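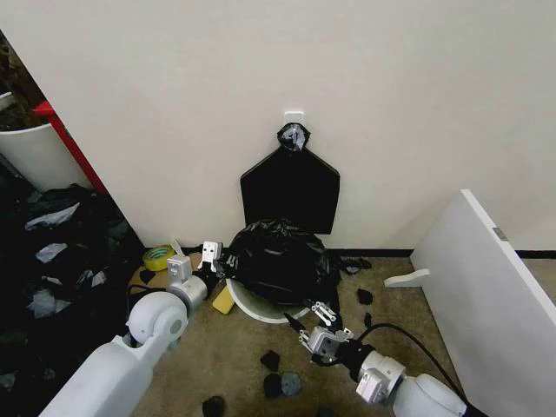 Orkbridge open day – anyone else go?

kettle_and_crumbs
Went along on 7 March 2019 with my sister-in-law. We'd been promised "the future of housework" and got two robot arms and a waste bin. I stood there long enough to lose the feeling in one foot. Is this really what they put on for visitors?

dunmore_pete
I was there for the afternoon slot. Bin liners are harder than you think. Thin floppy plastic, no fixed shape, and two stubby fingers on each hand to deal with it. I'd sooner watch that than a robot doing a dance.

kettle_and_crumbs
Fine, but my nephew can do it and he's 4. Magdolna Kocsis gave the talk and said the arms were "learning the task". I asked how often it goes right and got a lot about progress and no number.
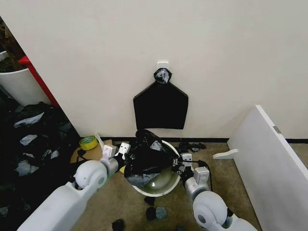 Re: Orkbridge open day – anyone else go?

Marsh_Lane
She did give a number in the morning session. 60 goes, that week, on that one bin. She didn't say how many she'd call a pass, I'll give you that. And who decides what counts? Bag in the bin is one thing, bag over the rim all the way round is another.

dunmore_pete
You can see in the second photo it has hold of the bag on both sides at once. That's the bit I found interesting. Most of the ones I've seen use one arm and sort of prod.

kettle_and_crumbs
Holding it isn't fitting it, Pete. I hold a fitted sheet on both sides at once and look how that goes.

tollgate103
Agree with kettle. White bin, black bag, plain wall behind. Try it in my kitchen with the dog under the table and a pedal bin that sticks. Josefina Ibarra (the one doing the questions) said they'd like to try it in real homes by September. I'll believe that when I see it.

Marsh_Lane
She said "like to", to be fair. Does anyone know if they're doing another open day? I missed the Haltavel talk because the car park was full.

dunmore_pete
Not heard. There was a sign-up sheet by the tea urn and I put my name down.

kettle_and_crumbs
So did I, mostly for the biscuits. I'll ask about the numbers again if they let me back in.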